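4.2 Swapping the gripper fingers

We went into this part of the study thinking the fingers wouldn't matter much. I was wrong about that, and Puspita Chong has been kind enough not to bring it up more than twice a week. We ran the same chess task with two finger sets, the stock ones and the narrow Korora pair, and kept the arms, the controller and the camera settings the same for both – one camera, fixed, looking at the whole tabletop (Figure 3).

Each finger set got 101 pick attempts, all starting from the full opening position. That's a mean place to start! The back-rank pieces stand shoulder to shoulder, and the stock fingers kept nudging a neighbor on the way down. Pawns were worse than I'd guessed, being so short that the wrist has to come in at a steep angle. The board is small and magnetic, so a piece that gets bumped usually stays up, but it can slide off center and spoil the next grasp. We counted any slide past the edge of a square as a failure, even if the pick itself went fine.

Figure 3. Two-arm chess setup with the pieces in their starting rows. 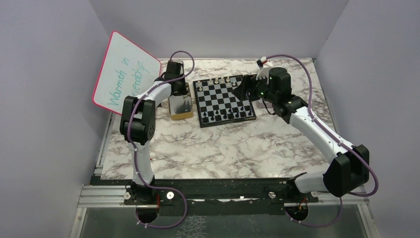
Shiela Samonte then reran the knights with a slower closing speed, and I'll get to her numbers in Section 4.3.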